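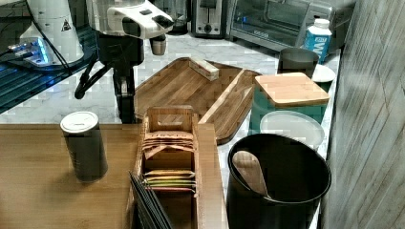 Counter by the toaster, bamboo tray and teal canister out

Breakfast help wanted — Finthorpe guest kitchen

Need 4 people for mornings, start asap. Setting out trays, toast, refilling canisters, wiping down the marble after. Lids back on the right things please!! No cooking experience needed, just be tidy and on time.

33 rooms so it gets busy. Shift is 6 to 10, weekends a must. Breakfast included — coffee too.

Trial morning Saturday, October 19, 2019. Closed shoes, hair tied back. Ask for Milagros Paucar at the side door or leave your name and number with Irfan at the desk, he will definately pass it on.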